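7/22/25, Stundanbridge users' meetup. Slot is after the coffee break, so start LOUD.

## Mutine: what I liked, what I'd send back

Hi everybody! (Wait for chairs to stop scraping.) I'm Guadalupe Cuevas, I've been setting up robot arms for small shops for longer than I'd like to say into a microphone, and since February I've been living with Mutine. I paid for my own license. Godoy, who make it, know I'm giving this talk and haven't seen the slides.

Quick show of hands: who's tried it? Who's tried it and stopped at the calibration wizard? OK, we'll get to the wizard.

**Slide 2: what you get**

Mutine is a simulator you rent by the seat. You bring an arm, or pick one from their library, drop it in a room, throw objects on a table and try your pick and place routine before you risk the real thing. My seat is $87 a month. The one-time object pack was $700 and yes, I winced. Say the numbers slowly, people always write these down.

Support is by email. I wrote in 8 times and got a real person each time (usually Octavio Núñez, who is patient and types in very long paragraphs).

**Slide 3: the dining room**

This is the part I really want to show. Most simulators I've used give you a gray floor and a bunch of cubes. Fine for checking reach, but my customers don't handle cubes! They handle dishes, decorations, odd stuff with handles and points. Mutine's household rooms come with furniture and a strange mix of props, and I've come to love the strange mix, because it makes me plan for clutter.

So the job on the next slide is a bowl move. Gripper pointed straight down, bowl in the air, blue pot right underneath. Let them look at it for a few seconds before talking.
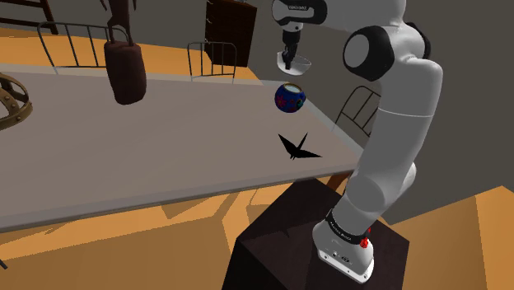
*Slide 4. Bowl move in the household room, with the bowl over the blue pot.*

OK, look at the bowl first. It's tilted. I like that a lot! Plenty of tools would glue the thing to the gripper dead level and let you go home happy. If a bowl is hanging at an angle I want to see it, because then I start asking about my grip point and how I'm going to set it down.

Second thing, the gap between the bowl and the pot. When I'm planning I want to be able to look at clearance from the side like this, and Mutine lets me park a view wherever I want and save it. (Mention the hotkey. Don't demo the hotkey, I always hit the wrong one.)

Third, the black paper-crane-looking thing near the front edge of the table. Skinny wings, sharp points, nearly flat from this angle. I leave shapes like that in my layouts on purpose. They're murder on a lazy collision margin.

If somebody asks about the big brown thing behind: it's a prop, keep moving.

**Slide 5: the stuff that bugged me**

- The calibration wizard. It wants everything in one sitting, and if you back out you lose the lot. I lost mine twice. Bring a snack.
- Object weights. The defaults are guesses, and you have to dig three menus down to change them. Weigh your own parts and type the numbers in.
- Export. It works, but the log files are huge and the column names are a mystery. Octavio sent me a key. It should be in the manual!
- Chairs. You can't hide the furniture with one click. You go piece by piece.

**Slide 6: versus Gresska**

I know half of you are on Gresska, so, the fair version. Gresska is quicker to set up and I think the path editor is nicer. If all you move is boxes, stay put, save your money. Mutine wins for me on the rooms and the props, and on being able to stop a run at any moment and poke around in it.

I haven't tried either one with a two-arm cell. Please don't ask me about two-arm cells. (Somebody will.)

**Slide 7: would I renew?**

Yes, for one seat. I wouldn't buy the object pack again until I'd gone through the free objects properly, which I didn't do, because I was excited and had a card in my hand.

Ask Godoy for the trial and build one job you know inside out. Mine was a tray loader I could draw in my sleep, and I learned more from that than from all their tutorials.

Questions. Repeat each one into the mic, last time the folks at the back complained. If we run short on time, skip the export question and point them to the handout table.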